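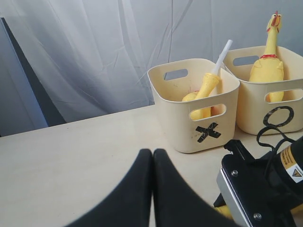
How often should we check the toy bins in the playroom?
Once a week by the person who closes the room, and once a month more slowly, with this list in the hand.

TOY STORAGE AND TABLE CHECKLIST
Tavside Playroom, monthly check
Checked by: Zuzanna Makowska
Date: 3 Sep 2023
Next check by: Hanna Pietrzak

Please write OK, REPAIR or REMOVE after each point. If you write REPAIR or REMOVE, please also write a comment, so the next person understands what you have seen. A short comment is enough.

1. BINS

1.1 Bins stand flat and do not rock when pushed with one finger.
OK
Comment: One bin in the cupboard rocks a little, but it is not in use now. I turned it upside down so we don't take it by mistake.

1.2 Rims have no cracks or sharp places. Feel with the whole hand, slowly, all the way round.
OK

1.3 Handle holes are smooth on the inside edge.
OK
Comment: Small children put fingers through the handle holes when they look for a toy. Please feel also the lower edge of the hole, where the plastic is often rough when it is new.

1.4 Tape marks on the front are firm and have no loose ends.
REPAIR
Comment: The black X is still holding, but the ends of the tape are frayed. A child who likes to pull will pull it. I ask that we put new tape and cut the ends with scissors, not tear them by hand. The old glue should come off first with warm water and soap. There are dark smudges near the X and I would like to try to clean them at the same time.

1.5 Bins are not filled higher than the rim.
OK
Comment: See also 2.4, about the stick.

1.6 Bins are washed inside.
OK
Comment: Washed on Friday and dried with the lid of the cupboard open. Hanna, the brush is now on the hook behind the door.

2. TOYS IN THE BINS

2.1 Rubber toys: press, bend and look for splits.
OK
Comment: I pressed the yellow one many times. No split found. Please look specially at the narrow end, because rubber is thinner there.

2.2 Rubber toys: no sticky surface and no strong smell.
OK
Comment: In June we removed two balls which became sticky from the sun. Since this time we keep rubber away from the window.

2.3 No small parts can come off when pulled.
REPAIR
Comment: The wheel of the Bredeo lorry turns badly and I could move it to the side. It is in the repair box, item 823 in the toy book.

2.4 No thin or long thing stands up out of a bin.
REMOVE
Comment: The white plastic stick must not be kept in the yellow toy. It stands higher than the rim and it is at the height of a small child's face when the bin is on the low table. Sticks are to lie flat in the drawer. I know it looks funny and the children like it, but please take it out each time you close the room.

2.5 Toys from home are not mixed with ours.
OK

3. TABLE

3.1 Top is clean and dry.
OK
Comment: There are a few small dark specks in the light top. I rubbed two of them with a cloth and they stayed, so I think they belong to the surface. Not a reason to clean with something stronger.

3.2 Bins stand away from the edge, minimum one hand wide.
OK

3.3 Screws under the table are tight.
OK
Comment: I tightened 7 of them. The key is the small one from Ljungberg, not the big one, which damages the head.

4. CURTAIN

4.1 Curtain does not lie on the table or hang into the bins.
OK

4.2 No cord can be reached by a child.
OK

4.3 Fabric has no holes or loose threads at the bottom.
OK
Comment: It has many creases, but this is only a question of beauty. I did not iron it.

5. TO DO BEFORE THE NEXT CHECK

New tape for the bin front (Zuzanna)
Plastic stick to the drawer (everybody who closes)
Lorry wheel (Hanna, if the glue from Dristora has arrived)
Rocking bin: decide if we keep it

Signed: Z. Makowska
Copy in the blue folder, page 7.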